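Ellska Shelving Set: data card and notes

Tags: Datasets / Manipulation / Simulation
4 min read

Welcome, and thank you for taking a look at Ellska! This is the simulated half of our work on book placement, where a humanoid robot has to pick up a book and slot it into a desk organizer. Sandra Inskip wrote the first version of the task, and I have been looking after it since August, so any mistakes in this card are mine and I would be glad to hear about them.

## What we were after

We wanted to know how much a policy leans on the look of a room when it learns a simple two-stage job. To find out, we render the same task in many rooms, swapping wall colors, floors and table materials, and train on different slices of the result. The target compartment is named in the instruction that goes with each episode – front, back, left or right – and the policy has to work out the rest from its head view.

The set holds 695 episodes, of which 218 are kept back for testing. They are spread over 9 room styles. The marble tables get more use than the others, partly because I like them and partly because the pale veining gave our early depth model a lot of trouble.
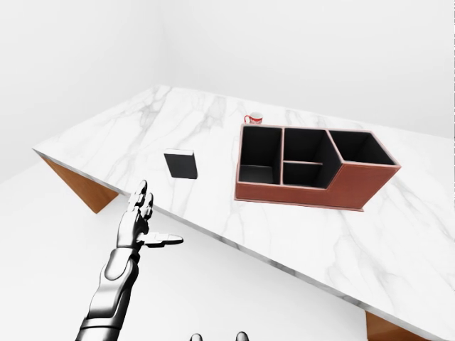
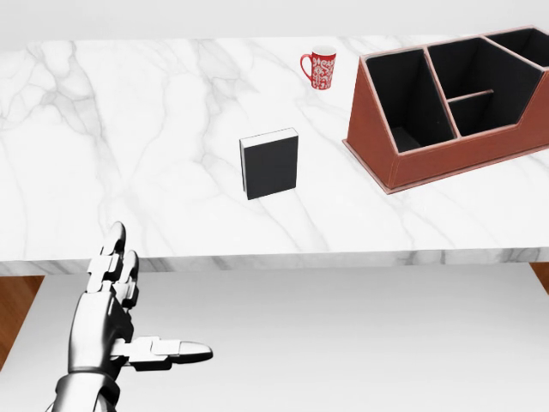
Marble-top style, with the book still standing on the table.

Each episode comes with joint positions for both arms and hands, the rendered views, the instruction text and a success flag. The flag is set when the book is inside the right compartment and the hand has let go of it. We were strict about that second part, and I do think it was the correct choice, even though it made our first numbers look rather sad.

## What we found so far

Policies trained on 2 room styles did well in those rooms and poorly nearly everywhere else. Adding more styles helped a good deal, and it helped the reaching stage much more than the insertion stage. Most of the failures that are left come from the book tilting as it goes over the rim, and new wallpaper won't fix that.

## Before you use it

Please keep the split as it is if you plan to compare with our results. The contact settings are in the Vonstead config file, and they matter more than you might expect – a small change in friction can turn a good grasp into a slow slide.

Last updated 30th June.

Related

- Weerakoon: contact settings for thin objects
- Traltstead: drawer and tray tasks
- Vonstead: config reference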